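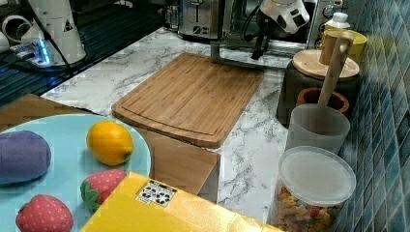 Bamboo board on the marble-patterned worktop, toaster and toaster oven behind.

Worktops and boards: care notes for the shared kitchens

The kitchens at Hoviner and Kivilis now have bamboo cutting boards in place of the old plastic ones. Several residents have asked how the boards should be cleaned, oiled and stored, and whether they can be used next to the cooktop. The notes below replace the sheet taped inside the cupboard doors, which referred to the plastic boards and should be thrown away.

Material

Bamboo is a grass, and the boards are made from strips glued together under pressure. The surface is harder than most softwoods and takes up less water than beech, but it will still swell if left standing in a sink. The usual failure is a split along a glue line, starting at one end. A board with an open split cannot be cleaned properly and should be handed in.

The groove around the perimeter is there to hold juice from meat, tomatoes or citrus. It is shallow. Empty it as you go when cutting anything very wet, and run a brush along it when washing up. Most of the staining we find on returned boards is in the corners of the groove.

Cleaning

Wash by hand in warm water with ordinary washing-up liquid, both faces and all edges, then rinse and dry with a cloth. Stand the board on its long edge until the next use. A board dried flat on the worktop stays damp underneath and will cup, usually within a few weeks.

Boards must not go in the dishwasher. We lost 2 at Kivilis this way before Christmas.

For onion or garlic smells, rub the surface with half a lemon and coarse salt, leave for 10 minutes and rinse. Bleach is not needed and lifts the fibres.

Oiling

Use food-grade mineral oil only. Olive and sunflower oil go sticky and then rancid. Apply a thin coat with a cloth, leave overnight and wipe off the excess in the morning. New boards want two coats in the first month and one every couple of months after that. A drop of water on a well-oiled board sits up in a bead — if it soaks in and leaves a dark spot, the board is due.

Oil is kept under the sink in each kitchen. Please put used cloths in the lidded bin outside.

Position on the worktop

A dry board slides on a smooth worktop. Put a damp cloth or one of the rubber mats underneath before cutting anything hard, squash in particular. The rounded edge makes the board comfortable to pick up but does nothing to stop it moving.

Keep boards off the cooktop, including when it is switched off. Glass tops hold heat for some time after use, and grit trapped under a board will scratch them. The same goes for using a board as a lid or a tray over the hob when space is short.

Leave a clear gap in front of the toaster oven. The glass door gets hot enough to mark bamboo, and the door needs room to come down fully. Crumb trays in both toaster and toaster oven should be emptied weekly. Unplug first and let the appliance cool.

Sanding and repair

Knife marks are normal. When they are deep enough to catch a fingernail, the board can be sanded back. We use 120 grit to take the marks down, then 240, then wet the surface, let it dry and finish with 600 by hand. Sand with the grain throughout and oil the same day.

Loukia Rallis has agreed to do a batch of sanding on Mon 20 January in the Hoviner kitchen. Leave boards clean and dry on the shelf by the back door the evening before, with the kitchen name in pencil on one end. She will not take boards that are split or have been burnt. There are 2 spare boards to cover the gap, so please share them.

Replacements

Split boards go to the Koutsoukos store, which will exchange them at the counter. The next order is in April. Kitchens wanting a larger size should say so before then and measure the worktop first — the large board is too deep for the Pronard kitchen once the kettle is in place.

Two of the rubber mats are still missing from Kivilis.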